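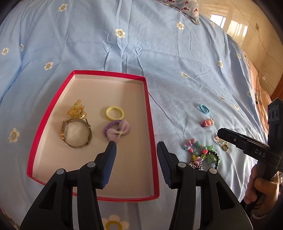
Butterfly hair clip and watch in a red-rimmed box lid, daisy sheet.

Mapplebeck Garage Logs

README, last updated 2/8/22
Maintained by Howard Bellamy and Gareth Inskip

What it is

A collection of 4000 handwritten service entries from people who kept the same car for a long, long time, typed up and put into one tidy table. Oil changes, brake jobs, mystery rattles, the heater core that went twice in one winter. If you love old cars (we really do!) there is a lot of good reading in here, even before you run a single query.

Most of the entries come from glovebox notebooks lent to us by drivers in and near Uninville. A smaller batch came from the Postau owners' club, whose members write down everything, including what they had for lunch on the way to the parts store. We left the lunches in.

Files

entries.csv: one row per service entry
cars.csv: one row per car, with make, model year and how it was bought
notes.txt: odd spellings, abbreviations and shop slang, with our best reading of each

The two tables join on car_id.

Columns in entries.csv

car_id: short code, matches cars.csv
odometer: miles as written in the notebook
work: what was done, in the owner's words
who: owner, friend or shop
cost: US dollars, blank if the owner didn't say
mood: good, bad or blank

The mood column was Gareth's idea and it's my favorite thing in the whole set. We only filled it in where the owner plainly wrote how they felt. "Purrs like new, drove home the long way" is good. "Selling it tomorrow" is bad, and then you scroll down and there's the same car five years later with a fresh set of shocks!

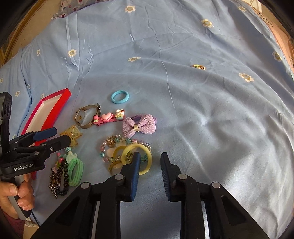
Odometer readings need some care. Plenty of older dashboards roll over, and we kept the number as the owner wrote it, so a well-loved wagon can look brand new halfway down its own history. Sort by row order within a car_id and you'll be fine. Don't sort by odometer.

Costs are not adjusted for inflation. Parts swapped for favors are blank in the cost column, with the trade spelled out under work.

Cleaning

Entries were typed by one of us and checked by the other against the page. Names, plates and phone numbers were taken out. Rivico, our little import script, trims stray spaces and flags any row where the mileage goes down. It doesn't fix anything by itself.

Known gaps

Trucks are thin on the ground. So are diesels. Tire rotations are surely under-reported, and water damage cost us the middle of one very good notebook.

Version 2 is planned for June and should add the pickup logs. If you have a notebook in your own glovebox and are willing to lend it, please write to Howard. We send them back by registered mail.

Use

Free for any purpose. A credit line reading "Mapplebeck Garage Logs" is plenty, and we'd love to see what you make with it.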